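Search this site Enter keyword Go

Flargate brings robot arm into kitchen work and gives staff a say in how it is used

11 July 2018
By Gudrun Holmgren, Press Office, Flargate

The canteen company Flargate is today presenting the first stage of Pindell, a project where a robot arm learns to do the simple picking and placing that takes up much of the day in a large kitchen. The project is carried out together with the software firm Sirilix and will continue until December.

Flargate serves 3000 meals every working day from its central kitchen in Solberg. Much of the work there has little to do with cooking. Bowls must be set out, fruit must be put in them, plates must be cleared, and the same small movements come back hour after hour. In a survey among the kitchen staff last winter, this was the part of the job that most people wished to do less of.

"We have good cooks who spend their mornings moving things from one place to another," says Borghild Öberg, head of operations at Flargate. "They asked us if something could be done, and we thought the question was fair."

The training is done at a white table in a room next to the kitchen. The objects on it are chosen by the kitchen staff and are changed often. Toy fruit is used at this stage, together with bowls, a colander and a toaster oven, so the arm can practice one task many times and no food is thrown away.

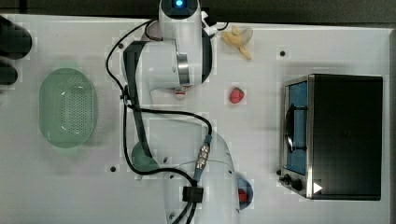

A typical task has a short name, for example "strawberry in the blue bowl". An operator guides the arm through the movement, and the software from Sirilix learns from these recordings. Each task is recorded 100 times before the arm is allowed to try it alone. Between the recordings the operator moves the objects to new places, because in a real kitchen a bowl never stands exactly where it stood yesterday.

"People believe that the difficult part is the gripping," says Edvin Eide, project engineer at Sirilix. "For us it is more often the space around the object. If there is a pot close to the bowl, the arm must find a way past it. A cook does this without thinking, and we have to teach it slowly."

On some days the table is arranged for fruit only. On other days the staff ask for a more crowded one, with a plate, a pot and a ketchup bottle among the fruit, as it can look on a serving counter after lunch.

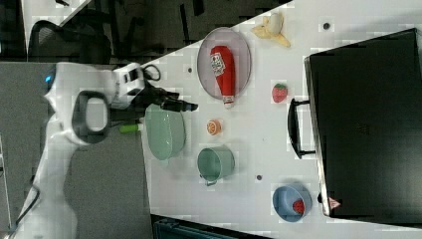
What changes for the staff

No positions will be removed as a result of Pindell. This is written in the agreement which Flargate and the staff representatives signed before the arm was delivered. The agreement also says that working hours saved by the robot shall be used for cooking, for menu planning or for training, and that the staff shall be heard before any new task is given to the machine.

Six employees from the kitchen have been trained as operators. They work at the table in turns of two hours and spend the rest of the shift in their normal place. The operator training takes 22 hours and is paid as ordinary working time.

Sixten Løken has worked with cold dishes at Flargate for many years and was among the first to sign up.

"I was doubtful, I must say it," he says. "The first week I was only irritated, the arm was so slow. Now I understand better what is hard for it and what is easy. And my shoulder is grateful for two hours of another kind of work."

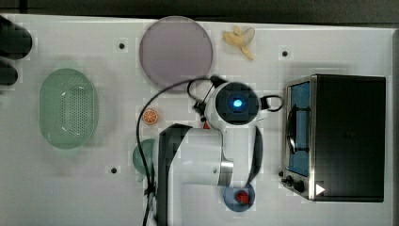 The operators also write a short note after every turn. The notes are read on Mondays by both companies, and several of them have already led to changes. The toaster oven stands on the right side of the table after a wish from the operators, who wanted the same order as they have at their own stations. Another note led to a slower speed whenever a person is standing near.

Some questions remain open. The arm has difficulties with soft and slippery food, and it is not yet decided how it will be cleaned between tasks in a kitchen with hygiene rules. Eskil Fjeld, safety representative at Flargate, will follow this work during the autumn.

"I have the right to stop a trial if I am not satisfied," says Fjeld. "I have used it one time - for a cable that was lying badly - and it was taken seriously."

A first trial beside the serving line is planned for December. Until then, all work with the arm takes place at the training table.

Press contact
Gudrun Holmgren, Press Office, Flargate, Solberg
Visits to the training room can be booked through the press office.

We use cookies to make this site work better for you. By continuing to read you accept our use of cookies. Accept Read more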